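Search this site Search

Student Projects / Sports Engineering / Year 3

Effect of Grip Wear on Putting Distance Control

Project report, Irfan Goh
Sports Engineering, Lundden Campus

1. Background

Rubber golf grips harden and become smooth with age. Manufacturers and club shops advise changing them at fixed intervals, and the advice is usually justified in terms of the full swing, where a slipping handle has an obvious effect on the clubface. The putter is often left out. Many club players change the grips on their irons and leave the original one on the putter for the life of the club.

The project asked whether a worn putter grip has a measurable effect on how far the ball rolls. Direction was not studied. An earlier student project at Lundden had looked at face angle at impact and found the spread between players too large for any effect of the grip to be seen.

2. Equipment

Two putters of the same model were used, both on loan from the Joveck practice centre. Head weight, loft and shaft length were checked before testing and matched within the accuracy of the workshop scales and gauge. Putter A was fitted with a new rubber grip of standard size. Putter B kept a grip that had been in use on the centre's hire set and was visibly polished on the lower half.

All putts were struck on the indoor mat at Joveck. The mat is flat along its length except for a slight rise near the far wall, and the last part was therefore not used. Balls were of one type and came from a single batch. They were wiped with a dry cloth between putts.

Grip pressure was recorded with a thin sensor sleeve wrapped under the lead hand. The sleeve was calibrated by pressing it against a load cell at the start and end of each session. Readings drifted upwards during long sessions, and a linear correction was applied.

3. Notes on holding

The literature on holding objects separates a grip in which the fingers wrap the object from one in which it is pinched between the fingertips. In a wrapped grip the contact area is large and friction is shared along each finger. A putter is held in a wrapped grip, but lightly, and the thumbs lie along the flat front of the handle. The contact is uneven, with most of the pressure under the last fingers of the lead hand.

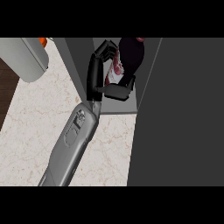
Figure 1. Simulated hand with jointed fingers curled around stored items.

A smooth handle needs a higher normal force for the same resistance to sliding. If players respond to this by holding harder, the forearm muscles stiffen and the stroke may shorten. The working hypothesis was that mean grip pressure would be higher with Putter B and that the spread of roll distances would be wider.

4. Method

Players were recruited from the Joveck membership and from the campus golf society. Each had a current handicap no higher than 18. Left-handed players could not be included because both putters were right-handed.

Each player struck a block of practice putts, then a block with each putter. The order of the two putters was alternated between players. The target was a chalk line across the mat, and players were told to stop the ball on it. The putters were not named or described to the players, although the difference between the grips could be felt as soon as the club was picked up. This is a weakness of the design and is returned to in section 6.

A total of 200 putts was recorded. Of these, 16 were rejected, mostly for a faulty sensor reading. The remainder were processed using the Clernusard spreadsheet supplied by the department. Distance error was taken as the signed distance from the chalk line to the nearest edge of the ball at rest.

5. Results

Mean grip pressure was higher with the worn grip for most players. The increase was largest in the first few putts of the block and became smaller towards the end. Two players showed the reverse pattern and held the new grip harder throughout.

With Putter B, nearly 78 per cent of the accepted putts finished short of the line. Putts with Putter A were divided more evenly between short and long. The spread of distances was slightly wider with the worn grip, but the difference was small compared with the variation between players and did not reach the significance level set in the project plan.

No link was found between handicap and the change in pressure.

6. Discussion

The results support the first part of the hypothesis and not the second. Players tended to hold the worn grip harder and to leave the ball short, but their consistency was much the same with both putters. A player who owned Putter B would probably adjust to it over several rounds, and a short test cannot show this.

Three limits should be noted. The grips differed in surface and also slightly in diameter, as the older one had been compressed by use. The players knew that the clubs were different. The mat was slower than most outdoor greens in the area, and a longer stroke was needed for a given distance.

Dr Bajwa suggested repeating the work with one putter and a removable outer layer, so that surface friction could be changed without altering the diameter. A trial layer was made in April from heat-shrink tubing. It twisted on the shaft under light load and was abandoned. A version fixed with double-sided grip tape has been drawn up but not made.

7. Further work

The next group should test outdoors if access to a practice green can be arranged before the end of term. Damp conditions would be of interest, as friction on smooth rubber falls when the surface is wet. The sensor sleeve should be replaced or recalibrated more often. The corrected and uncorrected pressure data are stored in the project folder, along with the calibration sheets and the drawing of the taped layer.

Page last updated: April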